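Equipment Planning Officer (Robotics), fixed term
Hevutano Centre for Applied Automation, Brorum site

The Centre wishes to appoint an Equipment Planning Officer to prepare and manage the purchasing plan for its household tasks programme. The post is part-time, at 80 per cent of full hours, and reports to the Head of Operations, Wubit Endale.

The programme records people carrying out small domestic jobs with hand-held grippers. Current work includes table clearing with a brush and dustpan. The postholder will cost the next stage, in which 4 recording stations are to be fitted out at Brorum and a further 6 at the Tilahun building.

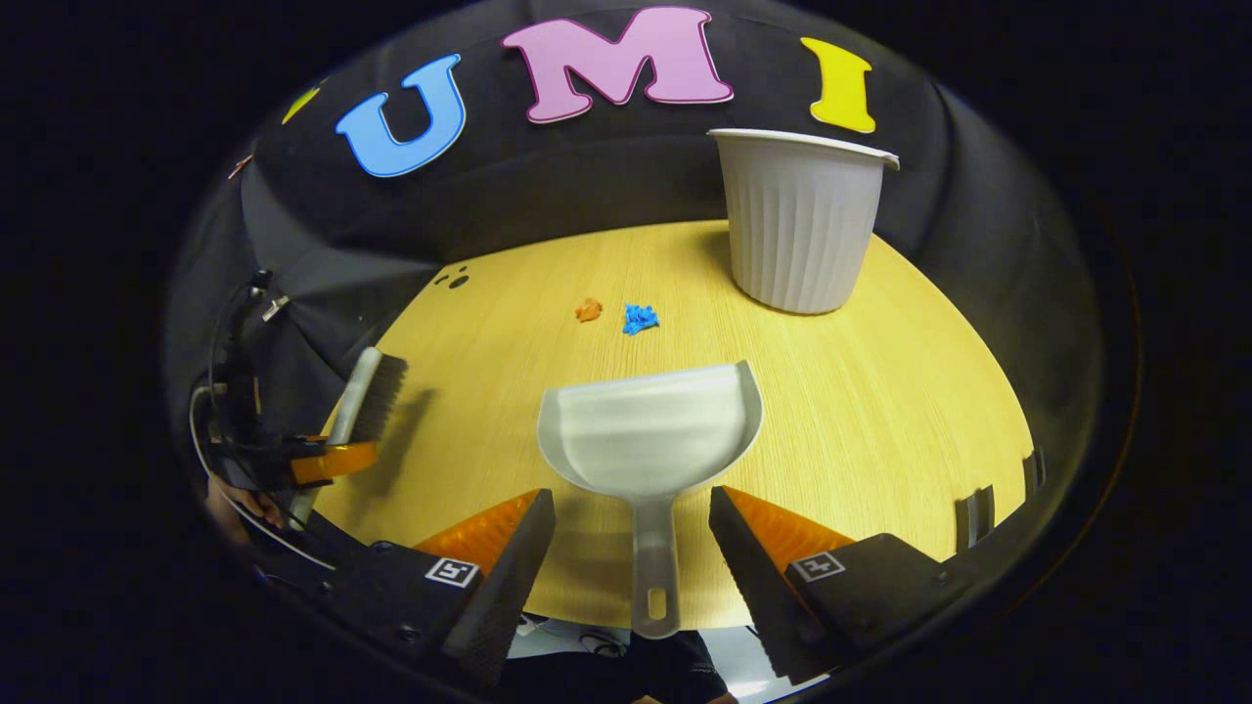
Main duties

Draw up a costed list of grippers, spare finger pads, cables, tables and household items for each station.
Obtain and compare quotations, including for the renewal of the Buvero service contract.
Keep the equipment register and forecast replacement costs over the life of the programme.
Report spending against budget to the Head of Operations every Thursday.

Requirements

Applicants must have experience of purchasing technical or laboratory equipment and be confident in the use of spreadsheets. Knowledge of robotics is welcome but not essential, as training will be given.

How to apply

Please send a covering letter and CV, marked for the attention of Wubit Endale, to the Brorum office. Interviews will be held in December. The appointment is for 11 months in the first instance.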